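We use cookies to remember your list settings. By continuing to read the archive you accept this. [OK] [Manage]

Re: [energy-policy] Killavach storage contract and the winter gas price

List archive, May 2021

I've read the Nolusow paper that Nuala linked to and I think the thread has drifted away from what she asked. Quoting her in full so it's in one place:

> From: Nuala Doherty
>
> The ministry is treating the Killavach storage contract as a
> price question. They compare the summer injection price with
> the winter forward price, take off the storage fee, and if the
> number is positive they sign. On that basis the March offer
> looked poor and they let it lapse.
>
> My question is whether anyone on this list has seen a decent
> attempt to value storage as insurance against a supply cut,
> separate from the seasonal spread. I know the Nolusow people
> tried. I don't know if their figures hold up.
>
> Also, does anyone know if the Hundach interconnector can be run
> in reverse at full capacity? I have heard two answers.
>
> Nuala

On the first question, yes, Nolusow made an attempt. They take a cut in the eastern supply route lasting 60 days in a cold winter and ask what it would cost to replace the lost gas with spot cargoes. They then compare that with the cost of holding the same volume in storage over the whole period of the contract. Storage comes out ahead if you expect one such cut in 8 years or less. If you think cuts are rarer than that, you're better off buying cargoes when you need them.

I have two problems with it. The first is that they assume the cargoes can be had. In a cold winter every importer on the coast is bidding for the same ships, and the terminal at Monti has a limited number of slots. The paper gives one paragraph to this. The second is that they leave households out of the cost side altogether. They only count what the importer pays.
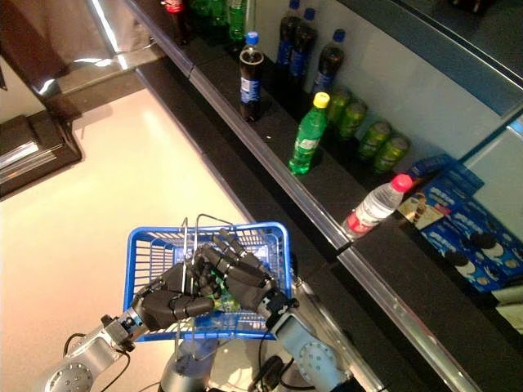
Blue basket with wire handles, beside a store shelf.

That second gap matters for the policy argument. A price rise at the border shows up in heating bills first, then in food and other goods over the next few months. A government that is dealing with a supplier abroad while its voters are angry at home will settle sooner and on worse terms. I'd call that a foreign policy cost, and it belongs in the calculation even if it's hard to put a figure on it.

On Hundach, I can explain the two answers. The pipe was built to flow west. The compressor station was changed so that it can push gas east, but the eastward capacity is up to 134 units a day on the operator's own scale, against 439 going west. So it does run in reverse, at less than a third of the rate. Some of the briefing notes going around use the westward number for both directions. Anyone relying on those notes will think storage is less useful than it is.
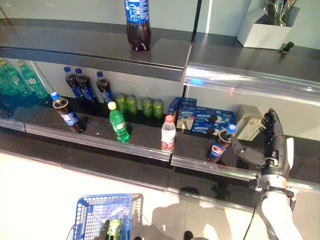
Store shelves with bottled soft drinks.

There is also the question of who controls the stored gas in an emergency. The draft contract lets the operator at Killavach sell any volume the ministry hasn't called on by the end of March. It says nothing clear about what happens if the neighboring state declares its own emergency first. I would want that settled in a treaty or at least an exchange of letters before arguing over the fee. The lapsed offer had the same hole in it.

Nuala, if you're writing this up, I can send you the compressor figures and my notes on the Nolusow tables. The notes are rough. I'd also like to see the clause on emergency calls if you have a later draft than the one on the list.

Share this message (8) | Comments (0)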